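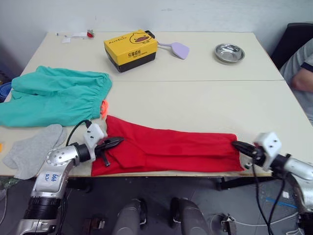
Según Deok-su Cheon, lo roja que sea una prenda no dice nada de si destiñe, y aun así en casa seguimos lavándolo todo lo rojo aparte, como hacía mi madre. Tengo una camiseta roja de punto, unos pantalones verdes de cintura elástica y calcetines gris claro. ¿Puedo meterlos juntos a 30 grados o es buscarse un disgusto? Y de paso: al doblar el punto me quedan marcas por mucho que lo estire. Las toallitas atrapacolor me parecen un cuento, aviso.

Tuncer
Depende. Yo lo lavo todo junto desde febrero y no ha pasado nada. Frío y listo.

Simonley
«No ha pasado nada» no es una prueba, con perdón. Moja una esquina por dentro, apriétala 2 minutos contra un trapo blanco y mira. Si mancha, aparte. Si no mancha, repite tras el primer lavado, que es cuando más tinte suelta. El verde me preocupa poco; los calcetines claros son los que acaban rosas. Lo del vinagre para «fijar» el color lo he leído 100 veces y todavía no he visto una explicación que me convenza para el algodón teñido de fábrica.

En cuanto a doblar, tirar de las dos puntas alisa un momento, pero el punto cede y luego vuelve por donde quiere. Extiéndela en la mesa, pasa la mano del centro hacia fuera y dobla sin tensar. Y cuidado con levantarla de un pellizco:

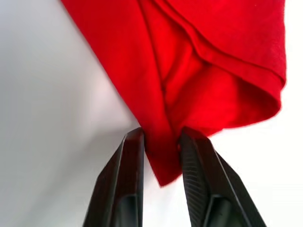

Cletinitz replica que eso del pellizco es exagerar, que una camiseta pesa poco y que lleva 11 años cogiéndolas así de la cesta sin que se le deforme ninguna. Puede ser. En seco le doy la razón; recién salida de la lavadora pesa bastante más y yo no la colgaría de un solo punto – menos aún del cuello. El dobladillo cosido aguanta mejor, aunque tampoco pondría la mano en el fuego.

Drindness
Pues a mí las toallitas me salen de color, así que algo harán. La caja de 14 me dura meses.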